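### 3.2 Condition of the donated desktop units

The Nurstead store received 1282 desktop computers over the period of the study, most of them withdrawn from school offices and public libraries. Units were opened on arrival and given a first inspection before any part was removed. The inspection sheet, adapted from the one in use at Larkumska, asked staff to record the state of the case, the power supply, the cabling and the main board, in that order.

Cabling proved to be the item on which inspectors differed most. A thick bundle of power leads may hide the connectors behind it, and staff at the two sites did not always agree on whether a lead should be moved before the entry was made. The sheet was therefore amended in December to state that the first entry be made with all leads left as found. Figure 4 shows the inside of a tower with a Dell board, its sleeved power cables curving down towards the drive area.
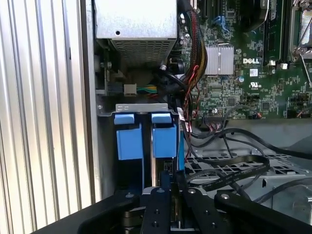
*Nurstead Papers in Reuse and Repair*, vol. 4, p. 91

**Figure 4.** Interior of an open desktop tower, with power supply, cabling and main board. The finned heatsink sits to the left of the maker's logo.

Boards were graded separately from the cases that held them. A sound board in a damaged case was kept for transfer, and its memory was tested in place where the machine would start. Small parts that are easily lost -- retaining latches, lever arms, short data leads -- were entered on the same line as the board, following the practice described by Carrasco.

Each test ran for 1440 minutes without a restart. Units that stopped before the end were sent back to the bench and inspected a second time, using a fresh sheet. Both sheets were then entered in the Zulance register under a single number, so that the two readings could be compared in Section 3.3.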